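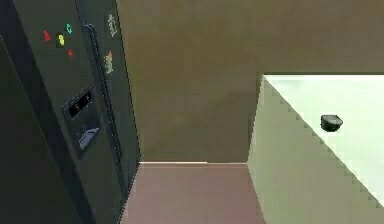

Attachment 1: fridge door with magnets

Ticket 205: Holiday let booking calendar showing the wrong changeover day
Status: Closed
Raised by: Rutilio Solís
Handled by: Isauro Varela, Hondholm Bookings support

Opened Friday, February 21, 2020

Hello there, and I do hope I've found the right form, as the last one I filled in seems to have gone to your invoices people (they were very kind about it). I look after the bookings for two cottages, one at Drandutcombe and the other over at Stotow, and I've been using your calendar for both of them since September with hardly a grumble.

My trouble is with Drandutcombe. The changeover day is meant to be Saturday and always has been, but when I look at the calendar on my laptop every stay starts on the Friday and ends on the Friday. The Stotow cottage is perfectly all right. I have tried signing out and in again, and I have tried my wife's tablet, which shows the same thing. I also changed the setting to Sunday to see if that would nudge it along, and then it showed Saturday, so for one glorious minute I thought I'd cracked it. But the confirmation email I sent myself as a test said Sunday, so I put it back.

What worries me is the guests. I have a family booked in at Easter and I should hate for them to turn up a day early with the car full and the dog wanting its dinner. Could you let me know which one they see, the calendar or the email?

With many thanks, Rutilio

Reply from Isauro Varela

Hello Rutilio,

Thank you for such a thorough message, and sorry about the muddle with the forms. We've been meaning to tidy that page up for a while.

First of all, please don't worry about your Easter family. Guests only ever see the dates in the confirmation email, and I've checked theirs: it says Saturday to Saturday, just as it should. It's only your own view of the calendar that has slipped.

I have a fair idea what's behind it. Each property has its own time zone setting, and when the two disagree the calendar can push a booking that begins at midnight back into the evening before. Would you mind having a look for me?

1. Sign in and choose Drandutcombe from your list.
2. Open Property details, then Place and time.
3. Tell me what it says next to Time zone.

Please leave the changeover day on Saturday for now.

All the best, Isauro

Reply from Rutilio Solís

Well, you've hit the nail on the head. Stotow says London and Drandutcombe says Mexico City! I can only think it happened when I was putting in my cousin's place at Xolalpa as a trial, which I then deleted. I must have copied it across to save myself some typing. Shall I just change it, or will that upset the bookings already in there?

Reply from Isauro Varela

That would do it! Copying a property brings its time zone along too. You can change it to London quite safely. The bookings themselves won't move, but the calendar can take up to 3 hours to redraw, so do put the kettle on and leave it be. If you've 11 or more old stays in there, the past months may catch up last.

Reply from Rutilio Solís

All back on Saturdays this morning, past months included. I've been through Easter and the whole of the summer and it matches the emails every time. Thank you ever so much for your patience, Isauro. Please close this with my blessing.

Closing note (Isauro Varela): Time zone copied over from a deleted trial property. Customer corrected it himself. I've asked for a prompt to be added to the copy screen so the time zone has to be confirmed.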